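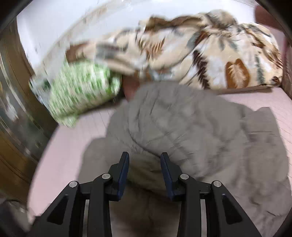
The two-finger gripper over a gray quilted garment, pads open.

Check the pads first. I keep saying it and I'll say it again here, in a hurry, before the 2 o'clock handover.

We look after the hand grippers wrong. Most shops I know do. The thing gets dropped on a bench, somebody plugs in the cable, somebody squeezes the trigger twice, good enough, off it goes to fold and pinch and lift for a whole shift. Then the data comes back mushy and everyone blames the software. Three evenings of Cleiton Toledo going through calibration files in February. Three! It was a pivot screw.

One screw, backed out less than a full turn. The left finger closed a hair later than the right and every grasp on soft stuff drifted sideways. On a hard box you'd never notice. On a puffy coat you notice, or you should, because the fabric slides and the pads come together on nothing.

So my opinion, for what its worth: soft goods should be the acceptance test. Not the gauge block. The gauge block is what we've got in the Grallbridge procedure, and it's a fine procedure if you plan to pick up gauge blocks all day. Close on steel, read the number, sign. Takes a minute. Tells you the fingers meet. Doesn't tell you much about how they meet, or what the linkage does under a load that squirms.

Henrique Antunes disagrees and he has a point. Cloth is never the same twice. You can't put a tolerance on a jacket. Fine. But you can do 15 pinches on the same ridge of the same quilted thing, same bed, same sheet under it, and write down how many hold. If it was 14 last month and it's nine today, something moved. Go find out what. That's maintainance. The rest is paperwork.

What I'd want on the sheet, if anyone at Soto is reading:

Pads off, wiped, back on. Look at the faces in a low light from the side. Shiny patch means wear and a worn pad lies to you for weeks before it fails.

Pivot screws, every one, by hand with the short driver. Paint mark across the head so you can see it from a yard away. No power tools. Zuleica Queiroz stripped a link with a power driver and that unit was out for 175 hours waiting on a part, I have the log.

Lint. Lint lint lint. It gets down in the slots between the plates and packs hard, and then the finger doesn't open all the way and people squeeze harder to make up for it. A soft brush, the kind for paint. Compressed air just pushes it deeper into the joint, and yes I know everybody likes the air.

Then the coat. Last. With the pads the way they'll be used.

The pushback is always time. Silvana Seixas figured the full check at around 20 minutes a unit when she tried it, and the shift lead at Erlow looked at her like she'd asked for the building. But nobody puts the bad sessions in that math. A morning of slipped grasps isn't free just because it doesn't have a line in the budget.

I also think the person who runs the unit should be the one who checks it. Dirceu Quintana wants a dedicated tech, one bench, one set of hands. Cleaner, sure. But the operator is who feels the trigger go gritty on day one. By the time it gets to a tech it's a ticket that says "feels off" and the tech closes it against a gauge block, and we're back were we started.

Handover in five. Paint pens are in the top drawer, the yellow ones, the white dried out.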